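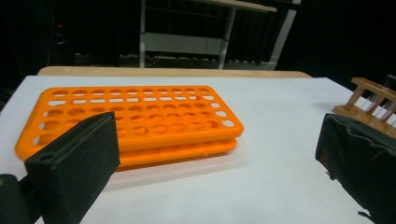

Stacking racks for the club challenge: is teaching by hand worth it?

Benedicta Amissah
September 28, 2018

Our student club picked a lab task this year: one orange test tube rack set squarely on top of another. The plan is to do it over and over with a hand-held gripper and train the arm on the recordings. I have my doubts. We have 61 runs so far and the arm has managed the stack 2 times out of 23 tries. The Hirkent group says to just keep recording. Is that real advice or wishful thinking? I'd sooner write the moves out by hand and be done.

Jacinto Ochoa
Hand-written moves will look great until someone bumps the table. Then what? I wouldn't trust "just record more" either, though. Check what your runs have in common. If the racks start in the same spot every time, you've taught it one spot. Move them, turn them, swap who holds the gripper. Also look at your finger pads. Fabric-covered ones can slide on smooth plastic, and a rack that shifts in the grip won't land square. And decide what counts as a stack before you score anything. Half the success rates I hear at these contests fall apart when you ask that.

Villalobos
we did tubes in july and it never worked right. try a wooden rack maybe, ours was easier to grab. no idea about the training part

Benedicta Amissah
The start spot hardly changed, so point taken. Not sold on more recording yet.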